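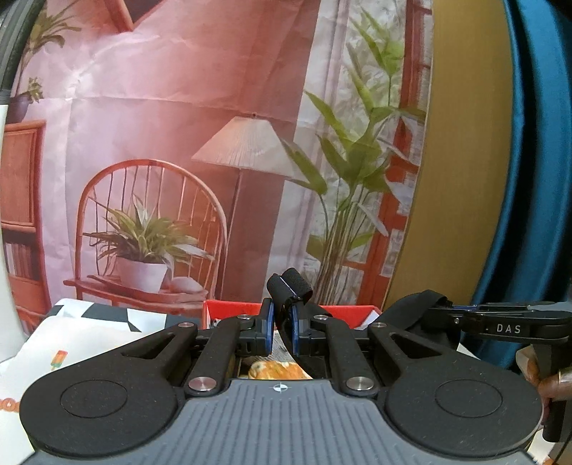
*Golden-brown, crusty and right by the red box*

## About Caden Bakehouse

Hello from all of us at Caden! We're a small neighborhood bakery on Rivera Street, and we love bread – the crackly kind that leaves crumbs all over your shirt before you've made it home.

Ramil Abella and Chathurika Bandara opened the shop with 2 ovens and a borrowed mixer. The ovens are still going strong (the mixer went back to Ramil's aunt). Today Jonalyn Mercado runs the morning bake, and Takeshi Matsuda looks after the pastry, folding and chilling his dough the day before so it's ready for the oven at 4 a.m.

On a good Saturday we bake 760 pieces, and 260 of those are Takeshi's butter rolls. They go fast, so come early or call ahead and we'll put a few aside for you!

We pack boxes for offices, school breakfasts and birthdays too. Shiela Mangubat takes the orders and will happily talk you through what travels well and what's best eaten the minute you get it. Tell her how many people you're feeding and whether they like sweet or savory.

We're open Tuesday through Sunday, from 7 a.m. until the shelves are bare.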